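Storage jar

A storage jar is a wide-mouthed container used in the kitchen for dry goods, pickles and leftovers. Most are made of clear glass, so the contents can be checked without opening them. Common sizes run from 25 to 600 milliliters, though larger ones are sold for flour and rice.

The body is usually a plain cylinder. A thick base adds weight and makes the jar harder to tip over — a feature of the Prerkau pattern, which has been copied by Vestar and other makers. Narrow-necked jars hold liquids well but are difficult to fill with whole vegetables.

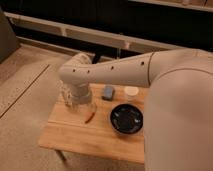 Vol. 12, p. 1123
Clear glass jar with a thick base, on a small wooden table.

Jars for pickling are washed in hot water and left to drain upside down before filling.

See also: Canning; Crock; Pantry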